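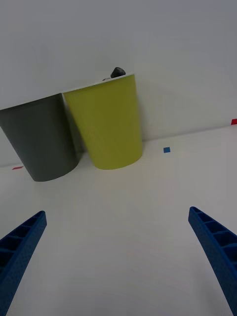
Our two cups and the gripper, table by the wall.

My job moved from packing to preparing the robot table. Is this normal, and what should I ask for?

Shona Skinner
January 16, 2025
267 views

Hello to all. I work in the sample room at Ketik. We are nine persons. For a long time I was putting small bottles and other small items in cups and sending them to the next room. Since May the company is trying to let a robot do this part. The fingers are blue plastic and open quite wide, and they are slower than me, but they do not get a sore wrist.

My days are now different. I put the cups in their place by the tape on the table, I start the run, I watch, and I write down what went wrong. Then I put all back and start again. On a full day the plan is 200 runs. It is less heavy for the hands but much more tiring for the eyes, and I find that I cannot think of anything else while I do it.

My supervisor says it is the same job with the same title. I am not sure about this. Before, I could see at the end of the day how much I had packed. Now my good day depends on the machine. In the talk about my yearly goals they still used the old packing number.

When there is a bottle in the green cup and the gray one is empty, I have to decide which note to write, and the notes are used by the engineers later. So it is a kind of checking work, I think.
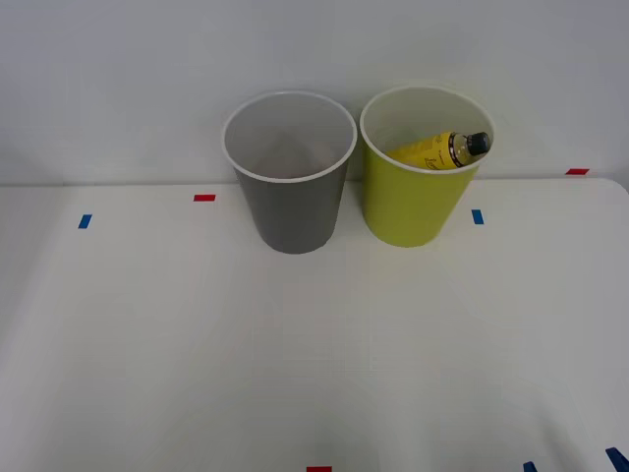

What I would like to know

Does somebody here have the same change at work? Did you get a new job description, or training, or more pay? And how do you rest the eyes with such work? I do not want to complain too much. The engineers are kind and they explain when I ask.

Kenneth Lennox
31 people found this helpful

We had nearly the same at Trasgate, with a different machine. I was at the packing line and became what they call an operator. For six months I had the old title and the old goals, and it was a mistake that I waited so long.

What helped me was to write down my tasks for two weeks. Only short lines: set the table, start the run, stop the run, write the note, call the engineer. After this I asked for a meeting and I put the list beside my old job description. Almost nothing was the same. My manager was surprised, I think he had never looked at both papers together.

I would ask for these things:

1. A written description of the new tasks, with your name for the notes you write. If the engineers use them, they are part of the work.
2. Goals which do not depend on how well the robot works. Mine are now for complete notes and correct setup.
3. A change of task during the shift. We do two hours at the table and then something else. For the eyes this is better than short breaks — I tried both.
4. Training on paper. I learned everything by standing next to someone, and later I could not prove it.

The pay came last and it was a small step up. With the new description in hand it was easier to ask.

jenevholm_k
4 people found this helpful

It is normal. Every place does this now. Ask for more money.

Barredo
12 people found this helpful

I am on the other side, I set up such tables for a living. Please know that good notes are worth a lot to us. If the person at the table writes only "failed," I can do very little with it. If she writes "the bottle rolled to the side of the cup," I have something to work with.

So I agree with Kenneth about the description. I would only add that you should be invited when the steps are changed. At one customer we moved the tape marks without asking the operators, and the new places were uncomfortable for the shorter people. We had to move them again.

About the eyes I cannot say much. Look at the lamps too, because a white table under strong light is hard to look at for long.

Comments (3)

Shona Skinner: Thank you, I started the list today. It is already longer than I thought.

Kenneth Lennox: Good. Keep a copy at home.

paper_and_tea: Same here but with trays. My supervisor also says "same job." I will try the two papers side by side.

Shared 6 times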